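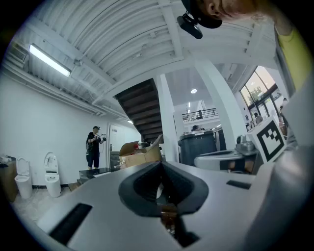
Toilets along the white wall, boxes still open.

3/12/23, bathroom room, fit-out notes

Two toilets standing along the left wall, both lids up. Lid clearance to the wall has not been measured. Do this before the Mullasico order is confirmed, as their spec sheet asks for 60 mm behind the raised lid and the drawing from February shows less on the nearer one.

Open boxes to be emptied and flattened, packing material into the large gray bin. Keep one box intact for returns to Brikirard. The floor is tile, so felt pads go under anything that gets moved more than once.

Budget left for this room is 3,000, nearly all of it allotted to lighting over the vanity. No more accessories until that is settled.

Vanity layout, black marble top:

- sink stays at the left, faucet at the back edge
- pump bottle to the right of the sink, folded cloth behind it
- cup and toothbrush on the open counter, brush laid across the rim
- box with the rest of the small items on the counter until sorted
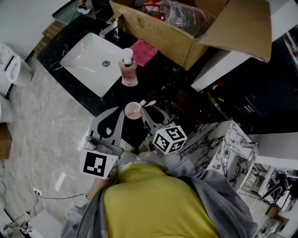 Pink was chosen for the small items so that they read clearly against the dark stone. The veining makes white pieces harder to pick out, and anything clear needs something colored in it. Refill the soap from the Lutora stock, 2 bottles per month at the present rate.

Brush across the cup is the starting position for every reset. Wipe the counter between resets and dry it with a separate cloth. The folded one is part of the layout and stays where it is.

Open: lid clearance, shelf for the spare cloths, label for the returns box.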